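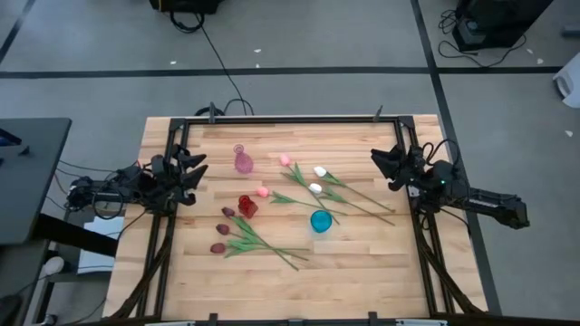
Marty and Toller at the flower table

About us

Hi, I'm Solange Boyer, and I started Plenda because I wanted robots to learn from people who are good with their hands. We gather examples. A person guides a pair of arms through a job, we record the whole thing, and the recording goes to a team training a model. Do that enough times, with enough variety, and the model has something decent to learn from!

Marty and Toller are our oldest pair of arms. They've folded napkins, stacked bowls and sorted more buttons than I care to remember (never again, please). These days they're on tulips. The flowers are artificial, so we can use the same ones all week, and the stems cross over each other in a different tangle every time we lay them out. That's what we like about them. Picking one stem out of a pile is easy for you and me and surprisingly fiddly with two grippers, and small glass vases don't leave much room for sloppy aim.

There are 3 of us on the operating side most days. Mairéad Brennan runs the floor. She used to work in a flower shop, and she has strong opinions about which hand should hold the stem and which should steady the glass. She writes the task sheets, trains new operators and decides when a take is worth keeping. We keep the fumbles too, as long as the operator recovers - those get their own label, and our customers ask for them a lot.

A normal job for us is about 200 takes of one task, with the objects moved between every take. Our biggest order so far was 1053, all table setting, and we went through a silly amount of coffee. Every take gets watched by someone who didn't record it before it leaves the building.

We name and sort everything with Skornix, a little tool we wrote ourselves when the spreadsheets got out of hand. Customers get a login and can look through their takes as we go, so if something's off you can tell us on take 100 and we'll change it.

We're looking for two more operators to start in April. You don't need a robotics background. If you knit, cook, fix bikes or arrange flowers, Mairéad would love to hear from you, and she'll let you have a go on the arms when you come by.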